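4.2 Clutter test in simulation

We ran the Stedis planner on the two-arm table, same objects each time, start poses jittered. 100 episodes per setting, wood texture and light randomized. Setup follows Lapiņa and Ots, only change is the longer horizon.
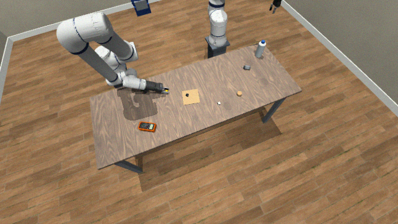
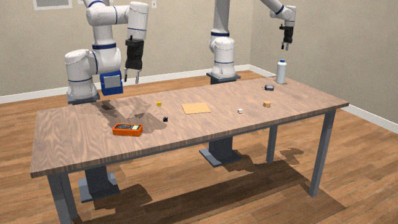 Figure 2. Simulated two-arm workspace with multimeter, small items, flat tan pad and blue-capped bottle. Top: one gripper low over the table near the pad. Bottom: both arms behind the table, grippers open and empty.

Baseline got 56 of 100. Ours did better on the bottle and much worse on dice, no clear reason yet. Most misses were early closes, fingers shut before the wrist settled. Raising the settle time to 2 s helped some but slowed evrything down, so we left it off for the main table.

Arm-arm collisions: 23 with the baseline, nearly all when both arms went for the same side. The Adent scheduler removes most of these. Petrauskas re-ran the worst seeds in September and got the same ordering of methods, slighty lower scores. Shadow randomization on or off made no difference we could measure. Real-arm transfer is in 4.3.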